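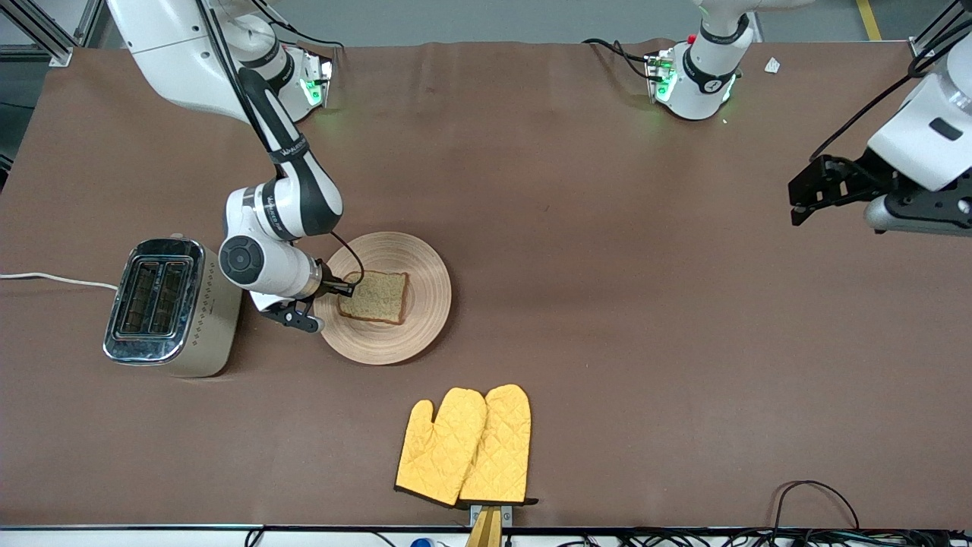

Workshop notebook, Prunila Household Goods Laboratory
Room 84, toast table
June, first entry of the month, opened 9.20 am
Entered by: Haf Prosser
Read by: Myfanwy Sayce, Venkatesh Acharya

Purpose of entry

To record the layout of the toast table as it now stands, the condition of the articles on it, and the points left over from the last entry. Staff taking over the table in the afternoon are asked to read the sections on the plate and on crumbs before moving anything.

Carried forward from May

The Vogler probe thermometer has come back from calibration with its certificate, which is filed in the grey binder. The reading at the ice point is within the permitted error. The old certificate should be left in the binder and struck through in ink. It should not be thrown out.

The query about the browning card is still open. Emlyn Bevan compared our card with the one held in the front office and found that ours has yellowed, most noticeably in the paler shades. Until a new card is issued, shades are to be read from the front office card and the word "office" written beside the reading. Readings taken from our own card in April will stand, with a note.

The running tally on the old toaster was closed at 1,805 cycles. It has been moved to the store and labelled. Its tally sheet is in the binder behind the calibration certificates.

The toaster

The unit in use is the stainless steel one with the gold tone to the body and the row of small diamond-shaped dots down the side. It has two long slots, side by side. It stands on the left of the table at a slight angle, and it was agreed with Mr. Acharya that the angle should be kept. With the body set square to the front edge, people reaching for a slice tend to pass a sleeve over the slots.

Inspection was carried out with the unit unplugged and cold. The grills inside both slots move freely. No bent wires were found. The crumb tray was drawn out, emptied over the bin, wiped with a dry cloth and put back. It sticks a little over the last part of its travel and has to be pressed home with the flat of the thumb. Ms. Sayce reports the same from her session and does not regard it as a fault. If it gets worse, tag the unit and tell her.

The metal should be wiped with a soft cloth, barely damp, along the direction of the brushing. Cream cleaner is not to be used on it. Someone has used cream cleaner on the kettle at the next table, and the marks have not come out.

The dial setting was left at 3 for all of this morning's slices. Colleagues who prefer to write the setting as a word ("medium") are reminded that the word means different things on different units, and that the number is what the sheet asks for.

Bread

White sandwich loaf, sliced, from the Zerkis bakery order. The loaves are delivered unlabelled apart from the bakery's own tag, so the batch must be copied from the delivery note at the time the bag is opened. The note for the present batch was nearly lost. It had been used to write down a telephone number and was recovered from Mr. Bevan's coat.

End slices are set aside. So is any slice with a tear in the crust or a large hole in the crumb. The slices set aside may be eaten, but only outside Room 84, and butter is not to be brought into the room at all. Butter on the table surface affects the wipe test and takes a surprising amount of work to get off.

The bag must be closed between slices. A clip is supplied. During the last session the bag was left folded under itself, and by mid-afternoon the upper slices were noticeably firmer than those below them. Those readings were kept but are marked in the margin with a D for dry. A firm slice browns sooner at the corners and the shade at the centre gives a poor account of the whole.

One slice is worked at a time. The other slot remains empty. Ms. Skyrme has asked whether we might run two together to get through the loaf sooner. The answer for the present series is no, as a second slice changes the heat on the facing side of the first. She may raise it again when the next series is drawn up.

The plate

The plate has been changed. The white china plate used up to now was heavy and cold, and moisture gathered under warm slices within a minute or so of their being set down, leaving the underside soft and the shade hard to read. Mr. Bevan brought in a round, shallow plate from the Clokden sample shelf as a trial.
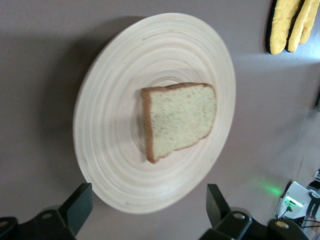

The rings on the upper face are useful for placing a slice. With the slice put down near the middle, crust all round and the face to be read uppermost, the rings give the eye something regular to work from, and a slice that has been nudged to one side is quickly noticed. The rim turns up enough to hold back the larger crumbs when the plate is carried. It does not hold them back if the plate is tilted, and it should be carried level with both hands.

Weight of the plate, clean and dry: 312 g on the bench scale. The figure should be checked at the start of each session. If it has gone up, the plate is holding moisture and must be left standing on its edge in the rack until it comes down again. It must not be put in the dishwasher or left to soak. Brush out the rings with the small dry brush, then wipe with a damp cloth and dry at once. Ms. Sayce would like one coat of food-safe oil applied at the end of the trial. It should not be oiled before then, or the weights will be of no value.

One matter needs a decision. The rings collect fine crumb. With the china plate we tipped the crumb onto the scale pan and weighed it, and very little was lost. With the present plate a portion stays in the rings however it is tapped. Mr. Acharya suggests weighing plate and crumb together and subtracting the plate. I have followed his method this morning and find it quick, although any drift in the plate's own weight goes straight into the result. Both methods should be tried on the same slice by two people before we settle on either. Ms. Skyrme and Mr. Bevan are asked to do so and to enter the results under their own initials.

Oven mitts

The yellow quilted pair is the pair for the toast table. The mitts are kept on the table with the plate and are to stay there. A pair went missing for most of May and was found on the hook by the ovens in the next room, with a scorch on one palm that had not been entered anywhere. Scorched or thinned mitts are to be withdrawn, whatever their appearance on the outside. The check is to put a hand in and press the quilting between finger and thumb, all over the palm and along the inside of the thumb.

Mitts are for moving the toaster body while it is still warm. They are too thick for lifting a slice from a slot, and attempts to do so have broken several slices. Use the short tongs in the drawer, with the unit switched off at the wall.

Washing: cool wash, no softener, dried flat. The quilting goes lumpy in the tumble dryer.

Table surface

The brown surface was wiped at the start with plain water and dried. A ring left by somebody's mug, near the back, came away on the second wipe. Mugs belong on the shelf by the door. The black strip along the front edge should be wiped as well. Crumb builds up against it and is then carried off on cuffs.

The light over the table is acceptable for reading shades between nine and about noon. Later in the day the blind has to be lowered, and whoever lowers it should say so on the sheet, as the paler shades look warmer with it down. Ms. Skyrme took two readings of a single slice, blind up and blind down, and was one step apart between them. I repeated it with the same outcome.

Remarks on the morning's work

Work stopped at 11.50 am. The slices already read have been put in numbered bags in the lower drawer and are to be kept until Ms. Sayce has signed the sheet. She has asked that the bags be left open at the top. Two slices read in May went soft in sealed bags and could not be compared with anything afterward.

I am not satisfied with the way crust is being recorded. The sheet has one box for crust, and the crust on these loaves is often darker along the top edge than along the bottom before any heating takes place. A single shade for the whole border tells us little. I have begun writing two shades, top and bottom, with a stroke between them, and would ask colleagues to do likewise until the sheet is revised. Please do not go back and alter earlier sheets to match.

To be done

Skyrme and Bevan: crumb weight by both methods, same slice.
Acharya: ask the front office for a date on the new browning card.
Sayce: sign the sheet, then release the bagged slices.
Prosser: redraw the crust box and circulate it. Order a second small brush, as the present one is shedding.
All: bag clip.

Added 2.15 pm, V. Acharya. Plate reweighed after lunch and unchanged. Brush order can wait, there is a new one in the drawer behind the tongs.

Added 3.05 pm, E. Bevan. Delivery note now taped inside the binder cover. The telephone number on the back of it is the plumber's and is still needed.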